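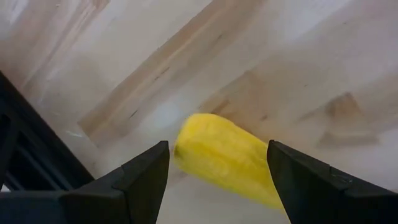

Wrist camera view: black fingers open either side of a yellow object, pale wood worktop.

Halard two-finger gripper, with wrist camera
Made by Kurnuleo. Fits the Flerer bench arm, old and new mounting plate.

Price: £594 ex VAT
Stock: 7 left, next batch May
Order before 2pm for same day dispatch. Not Friday afternoons, sorry.

What you get
Gripper body, black
Pair of angular fingers, black, fitted
Wrist camera and bracket
Cable, 50 cm
Four bolts and the hex key
Printed setup sheet (also as a download, see bottom)

Weight 223 g without cable. Arm and power supply sold separately.

Can it do the chores yet?
Most asked question by a mile, so straight answer. Some of them. Slowly. With you in the room.

Picking single things up off a clear table, yes. Soft toys, sponges, rolled socks, a wooden spoon. Put down in a tray, go back for the next. That is the job most of our customers start with and we'd start there too.

Clearing a real kitchen table after tea, no. Plates stacked on plates, a fork half under a napkin, crumbs. It'll get one or two bits and then sit there. Folding washing, we have seen it done on a tea towel and it took longer than the kettle. Shirts no. Washing up no, and please keep the gripper out of the sink, it isn't sealed.

Shop floor is a bit better. Same part, same place, same light all day. Moving light parts from tray to tray is fair game. Mixed bins are hit and miss. Anything heavy, sharp or hot, buy somthing else.

Notes on use
Shiny worktops throw glare back at the camera. A matt mat or moving the lamp usually sorts it.
Fast moves blur the picture. Slow the last bit of the approach down, the default speed is too keen.
Finger tips show in the camera view on purpose, handy for lining up. Don't tilt the bracket to get rid of them.
Fingers pick up scuffs. Doesn't affect the grip. Spare pairs are on the Yalçınkaya parts page, they make them for us.
Check the bolts after the first day. They do work loose a bit.

Which arm?
Flerer only at the moment. Other arms need an adaptor plate we dont make. If you have drilled your own and it works, send us the measurements, we'd like to see them.

Returns
Unused and boxed, fine, full refund. Used, we'll have a look and offer what we can. Fingers with glue on, no.

Downloads
Setup sheet
Bolt pattern drawing
Camera settings, glossy surfaces

Add to basket
Ask us about this item
Back to grippers and hands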